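**District heating for the Horcombe campus - anyone been through this?**

**pelletpete**
Our college signed with Ragnarsson last month for a wood chip boiler and buried loop at Horcombe. It's meant to replace 270 kW of oil boilers across four halls. Ground work starts in February. Has anyone run a retrofit like this with old cast iron radiators? I'm on the facilities side and worried about return temps.

**mudseason**
We did it at Tresetport. The radiators were fine. The trench was the headache - the contractor hit an old steam tunnel that wasn't on any drawing and we lost most of a month.

**kw_hours**
I'd have gone with heat pumps. You're locking yourself into chip deliveries for decades.

**pelletpete**
We priced them. The electrical service to two of the halls would need replacing first, and that killed it. We have a chip supplier 32 miles out.

**kw_hours**
Prices move. Get the moisture limit in writing at least.

**mudseason**
Agree on moisture, disagree on the rest. Our feed auger jams on long slivers more than on wet chips. Ask for screened. And put in a bigger buffer tank than they quote you. Ours is 1,000 gallons and I wouldn't go smaller.

**pelletpete**
Thanks, I'll ask about screening. What are you using for controls? They want us on Minuder.

**mudseason**
Same here. It works once it's set up, but it wants its own PC in the plant room. We used an old tower from the surplus store.

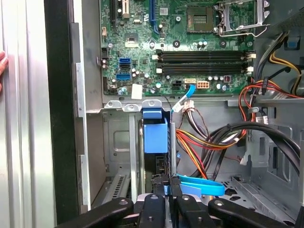 Set the loop supply to follow outdoor temperature from day one. We left it fixed at 80 C the first winter and burned far more chips than we needed to.

**kw_hours**
80 fixed is high for a mild day. What do you run now?

**mudseason**
Depends on the weather, usually in the 60s. The oldest hall complains first, so I go by them.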